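Home Explore Notifications Messages Lists Profile More

Ifigeneia Drakos
Tuesday, March 25, 2025

right. finished The Salt Ledger at ten to two this morning and I have to be up for work so this will be a mess. Thread. Spoilers marked, mostly

for anyone who missed me going on about it in February: it's book 2 of the Derkthorpe romances, small press, Hollmann. Set in 1816, the year with no summer. Everyone is cold and cross and in love

Book one was the vicar's sister and the drainage engineer. Lovely, slow, a lot of mud. This one is Hester Belance, who you'll remember as the rude cousin at the harvest supper

Hester comes home to Derkthorpe to sell her dead father's house. Means to stay a week. The buyer is a man called Skistimitz who has come over from somewhere he won't name and pays for everything in coins nobody in the village can read

I know. I KNOW. mysterious foreigner, big coat. I rolled my eyes too. Give it till chapter 7

chapter 7 is the one where they are stuck in the counting room going through her father's books and she finds he's been adding up in pencil, in the margin, her mistakes. Every sum she got wrong, put right, tiny writing, so she wouldn't have to ask. I had to go and put the kettle on

So much of this book is two people doing paperwork. Wages, hay, a dispute about a gate. I could have read 40 more pages about the gate

Hester herself: a proper grump. She's rude to the aunt, she's rude to the horse. The author never makes her say sorry for it in that simpering way, she just gets a bit kinder at the edges, and by the end she's rude to the horse in a fond voice

things I didn't like. The brother. He turns up halfway, has debts, shouts, goes. I think he's being saved for book three but he takes up a whole ball and I wanted that ball for Hester

Also the ball is where the blue dress goes green. Page before it's blue, she's sat on the stairs in it. Then he admires the green silk. Someone at Hollmann please

Ludger Frerichs has already messaged to tell me it's candlelight and blue looks green by candlelight. Ludger you said that about the eye colour in book one

SPOILER next two posts, skip if you're still reading

The letter. She burns it without opening it!! I yelled. I was sure it'd be copied out somewhere, there's always a copy, and no, it's gone, we never find out what he wrote. He offers to tell her and she says tell me when we're old

and then the epilogue does NOT jump to them old. It's three weeks later and they're arguing about a chimney. I was furious for a minute and then I thought it was the best bit in the book

SPOILER over

how it compares: warmer than the first one, funnier, plot wobblier. If you want a lot of kissing it's fairly late on and the door shuts. If you want somebody carrying somebody's wet boots up a lane for a whole chapter, this is your book

Somebody asked can you start here. You can, but you'll miss why the aunt won't sit in the front pew, and that gets a proper payoff. Read the first one, it's short

The weather is the real villian by the way. Snow on the washing in June. The bread gets worse every chapter. There's a supper near the end that is one turnip and a lot of manners and I thought about it all day

Second read already started on the bus, just the counting room bits. He says "you carry your ones very badly" on the first meeting and I didn't even notice it the first time round. It was all there!

no date for book three. The note at the back only says it's "the brother's turn" so I'm going to have to be nice about him arent I

Ludger bets he ends up with the schoolmistress. I say the widow with the boat. She had two lines and both of them were excellent

will put my muddled notes on the gate chapter up at the weekend if anyone wants them. No is a fine answer

right, last one, I'm late. Read Derkthorpe, start with the mud, come and tell me what you think was in the letter 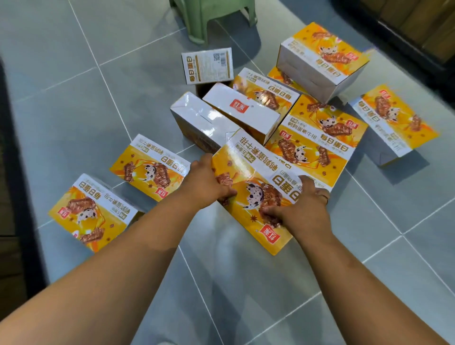

mine is that it was just the sums again, all corrected, and his name at the bottom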